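How Long Does Wikthorpe Wait for the Bus?
Student project report, Thursday, January 11, 2018

I picked buses because I spend way too much of my life waiting for them. The timetable at my stop says one comes every so often, but my feet (and my frozen ears!) tell me something else, so I wanted real numbers to wave around.

I stood at the Tatham Road stop on 5 school days and wrote down every bus on the Owusu line, with the time it was due and the time it pulled in. That gave me 43 buses. I used my phone clock for all of it and typed everything up in the project room after class.
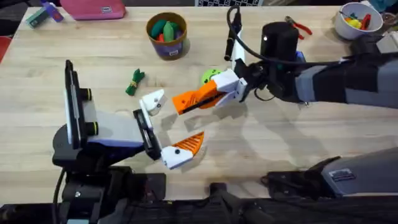 What I found

Mornings were better than I expected, and I was a little disappointed, I admit. Afternoons were a mess. The worst ones were right after school let out, when everybody tries to pay with coins at once and the driver has to wait. Rain made it worse too, but I only had one rainy day so I can't say much about that.

I also put a short survey in 400 mailboxes back in June. Around 5 came back, so I left the survey out of my charts.
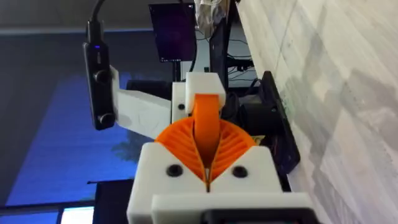 Project room, wood-patterned surface at right.

What I would change

I'd do the counting at the Cesetti Square stop as well, where two lines meet and people run across the street to switch. I'd also bring gloves, and a clipboard that doesn't bend.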